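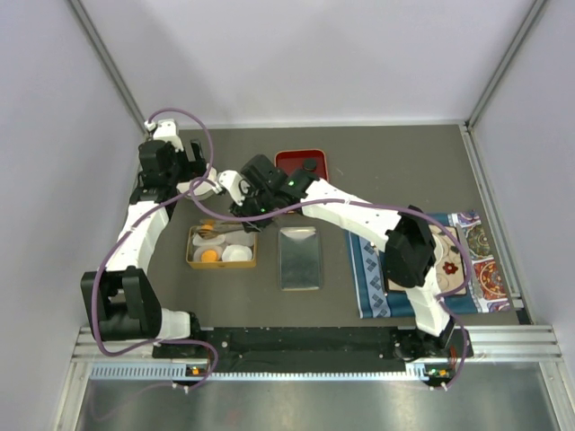

Ticket 707: Welow booking page shows every slot as taken
Opened: July 6, 2021
Priority: Low (disputed)

The shared calendar for the Drustell meeting rooms has been fully booked since the weekend, which is impressive for rooms with no windows. Every slot says "Reserved by Reserved". I have logged out, logged in and sworn at it in that order.
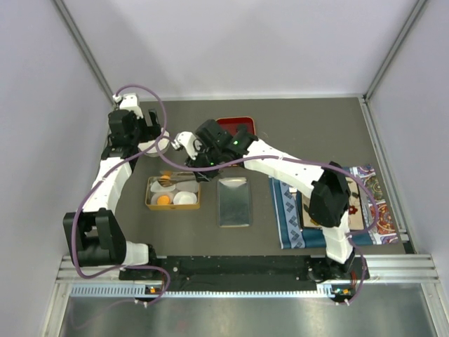 Steps tried

Cleared the cache. Same result, but now I have to type all my passwords again. Tried the Adebisi office login, which sees 46 free slots and won't let me have any of them. Restarted the sync at 5 and got error 84, described in the manual as "other".

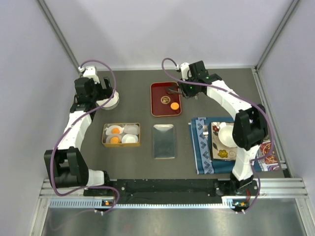

Reply from support

Please check the time zone under Settings, Region. If it says Flekia Default, change it to London, save, and run the sync again.

It did say Flekia Default. Changed it, saved it, and the calendar now shows free slots — all of them in October. 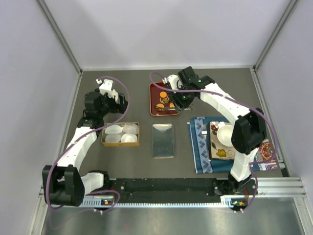
Second sync brought July back, minus the Monday stand-up, which I am in no hurry to restore. Please leave the ticket open until the other offices have checked theirs.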